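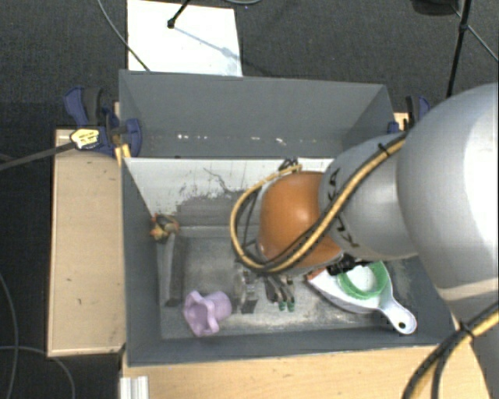

A KUKA arm over a pick bin with mixed household items.

The exception queue is the job now
By Harsh Chaturvedi
2024-11-20

Most arguments about picking robots are arguments about headcount. I spent nine years in returns processing before I moved to planning, and I think headcount is the wrong first measurement. The better one is the exception rate, and the best one is who gets the exceptions and what they are paid to do with them.

Take the returns line at Skollow, where I worked until last spring. Returns are harder than outbound picking. Outbound items come in known packaging and in known positions. A returns bin might hold a dustpan with a ring lying in it and a cup on its side, and the next bin will share nothing with it. For years the line ran on people who reached in, identified the item, judged its condition and placed it on the correct belt. A trained person did this at 500 items an hour on a good shift. The first robot cell did 384.

Management presented the gap as temporary. I have no quarrel with that. My quarrel is with what the 384 left out. The cell reported completed picks. It did not report items it declined, items it dropped and flagged, or bins it sent down the side lane because it could not find a grasp. Those went to a person at a table, and the table had no rate target at first, so it had no staffing either. One operator covered the side lanes of 3 cells.

The effect on that operator was predictable. Before automation, the difficult items were spread through the shift. A picker handled a run of boxes, then something thin and flat against the wall of the bin, then more boxes. The easy items were where people recovered. Once the cell took the easy items, the person was left with flat things, shiny things, tangled things and things wedged into corners, one after another, for eight hours. The work was graded at the same pay level as before. The job description was not changed.

Within a month the table did get a rate target - 60 percent of the old manual rate. Someone in engineering had derived it from the old time studies, which averaged easy and hard items together. The figure was not malicious. It was calculated from data about a job that no longer existed.

The Brarano site handled the same change differently, and I think the comparison is useful. Two things were done there before the first cell went live. The side lane was logged by item type and by reason for rejection, and the log was given to the people working the lane as well as to the integrator. Second, the lane operators could stop a cell without calling a supervisor. When a gripper started scuffing the bottoms of the bins, an operator stopped it, noted the fault and had the approach height corrected on the same shift. At Skollow the equivalent fault would have gone into a ticket system called Kiso, which operators could read but not write to.

The usual objection is cost. Logging takes time and stops reduce throughput. Both are true in the short run. But a stopped cell is a visible cost, and a worn-out operator is a cost that shows up later as turnover, under a different budget line. A plant that counts only the first will keep choosing the second.

I am not against the machines. Reaching over 500 times an hour into a bin at hip height is hard on the shoulder and the lower back, and I have the physical therapy bills to show for it. An arm that takes that load is a good purchase. My point concerns what is bought along with it. Each cell creates a new position beside it, and that position should have its own title, its own time study and its own pay grade before the cell is signed off.

Chaimongkol is planning its first cells for next year, and the draft specification I have read gives eleven pages to the arm, the gripper and the guarding. The exception table gets one line, under furniture.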